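Sheriff's Camera Numbers Don't Add Up Yet

The county sheriff's office wants another round of license plate cameras, and its pitch to the commissioners in June leaned hard on one number: 69 stolen vehicles recovered since the first cameras went up along the Puvov road corridor. I've asked what that number means, and I'm still waiting for an answer I can use.

A recovered vehicle, in the office's own reports, is any stolen vehicle that turns up. Some were found by a deputy on patrol. Some were called in by a neighbor who got tired of looking at a strange pickup in the ditch. The reports don't say how many were found through a camera alert, and when I put the question to the office I was told the system "played a role." What role? In how many cases? The log kept by Cluvance, the company that runs the cameras, would presumably settle it in an afternoon, but the office says the log belongs to the vendor and the vendor says to ask the office.

Ruaridh Farquharson, who spent years defending theft cases in this county before he retired to Llorente, read through the court files for me. He found four in which a camera hit is mentioned at all. In two of those the alert came in after the car had been located.

"I'm not saying they don't work," he told me. "I'm saying I'd want to see it on paper before I bought more."

That seems fair. The cameras read every plate that passes, and the retention policy is a single page that says the data is kept "as needed for investigative purposes." An earlier draft had a hard limit of 300 hours. It was gone by the time the policy was signed, and the minutes don't show any discussion of it.
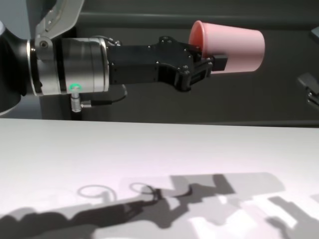 The sheriff's answer to the privacy question is that people with nothing to hide have nothing to worry about. I've heard that one before, usually from someone who would not care to have his own trips to Atora printed in this newsletter. Deputies are supposed to enter a case number each time they search the system. Whether anyone checks those numbers against real cases is another thing I asked, and the reply was that audits are "ongoing" — no dates, no results, no name of the person doing them.

I've filed a records request for the search log with the plates blacked out. The office has acknowledged receiving it. The commissioners are expected to take up the contract again at their next meeting, 7 p.m. in the courthouse annex, and public comment comes before the vote.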